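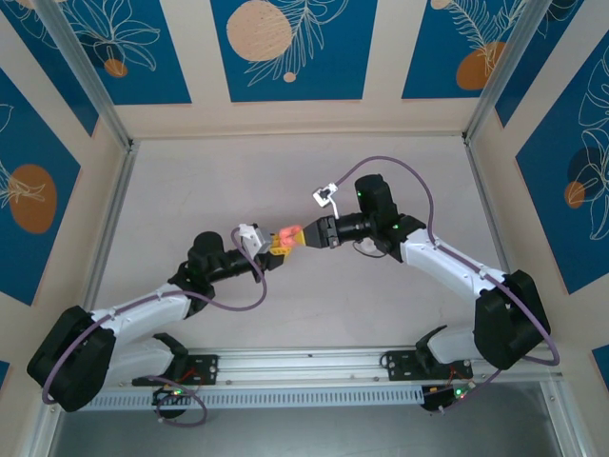 Olter Equity Research – Consumer Signals Desk

Inventory Days Deserve More Weight Than Guidance

Patar guided to higher revenue in January, and the stock rose 11% by the close. We think the market read the wrong line. Days of inventory went up by 31 over the same period, and management gave the change one sentence on the call.

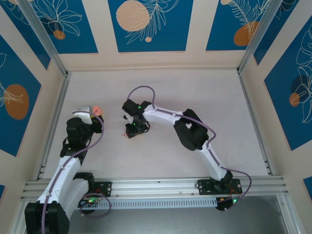 Guidance is a statement of intent. Inventory is a balance that auditors test. In our sample of 1,627 quarterly filings, we rank companies on the gap between the two, and Patar now sits in the widest 10%. Flinar was in that group a year ago – it cut prices two quarters later.

A new product launch could explain part of the build.

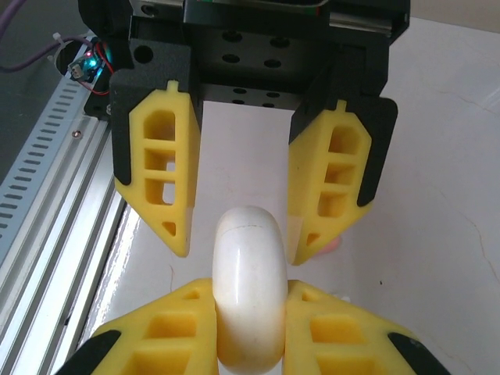 Patar has not announced one, and its purchase commitments are flat. We would hold off on adding shares until the next filing shows the stock clearing at full price.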